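9 March 2026
Folding bench, returns side

Second week with the two arms on jerseys. The Wasell order is all team shirts, so that's what we're feeding them, and I have to say the mood over here has shifted a lot since August! Back then people stood behind the tape with their arms crossed. Now Cường Quan just shouts "sleeves!" across the room when he wants me to come look at a fold (he's usually right, too).

What I keep noticing is how the job moves around. Folding used to be the thing you did while chatting. Now you're laying shirts out, watching, fixing the odd corner, and the chatting gets done in bits between resets. Hứa line says their wrists feel better. They also say the shift feels longer, and I don't have a fix for that one.

Red jerseys are a good test, by the way – white sleeves, trim at the neck, big print on the front, plenty of places for a fold to land crooked.

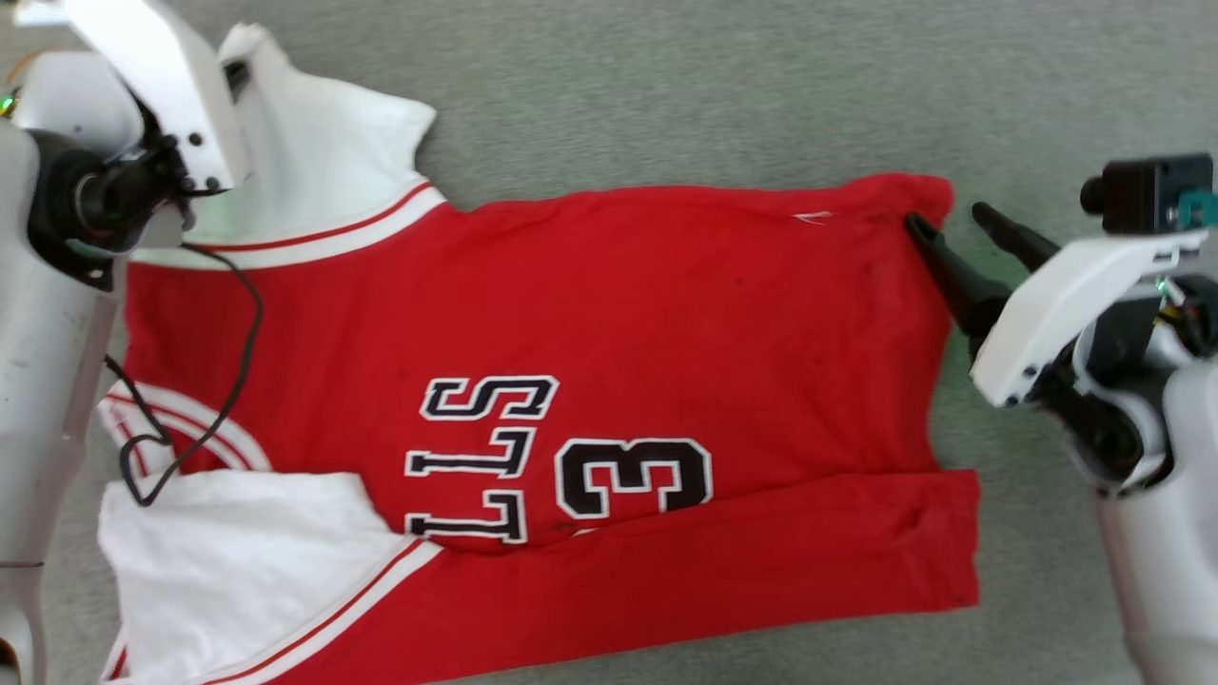

To do

Ask Giltia whether the pay grade changes for whoever tends the arms. Cường has asked me twice and I keep saying "soon."

Move the stool to the hem side so you can see the lower fold without leaning.

Write down what we do by hand after each fold. Ilico wants it for the training sheet, and right now it's all in our heads.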